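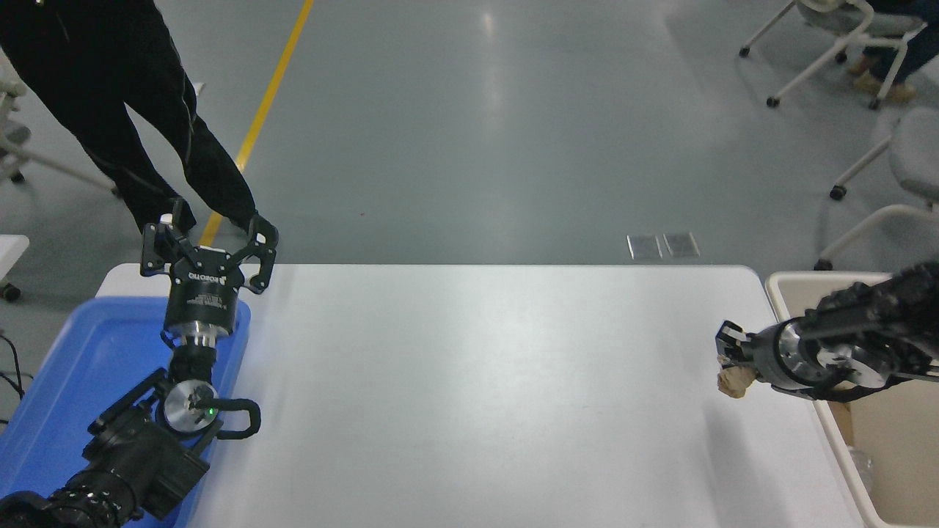 Two arms, one table, one crumpled bit of paper or cloth in the grip on the right.

I've been putting off the equipment post since July. The question in my inbox is always the same: what would it cost to have a pair of arms sort small stuff off a table into bins? My answer is still "more than the quote says," and people keep not liking it.

Take the Lolter quote I went through last month for a small returns shop. Two arms, two grippers, a controller and a stand. Fine. Then I started writing down what was missing from it. No spare fingers. No second gripper type, though the sales guy talked the whole time about mixing them. No trays or bins, no floor marking, no table. Cables were listed as "as required," and I have learned to read that as "you'll find out."

The small items bug me more than the big one. The extra cable set was 546 dollars. Finger pads were 500 a pack, and the quote assumed one pack a year. Vachon wanted 1,571 for a mount that looked to me like a bent plate with holes in it. I asked what was special about it and got a PDF.

And then there's the people line, which most budgets leave at zero. If somebody has to stand by the table and somebody else has to sit near it with a laptop, that's two wages. Put them in. Zarmeena Ghauri, who used to do purchasing at Trimlow, told me she wouldn't sign anything until the vendor wrote down how many staff hours the first five weeks would take. She got three different numbers out of them before one stuck.

I'm not against buying. A gripper that can pinch something limp and shapeless is worth looking at, because that kind of item is where the old suction setups gave me grief. But picking up one piece tells you very little about a full shift of them — ask for the shift. Bring your own junk too, the cardboard and the bottles, whatever your bins really get.

Samedura offers a rental with the first month credited toward purchase. I haven't read the return terms yet. If you have, email me, especially if you've sent one back and know who paid the freight.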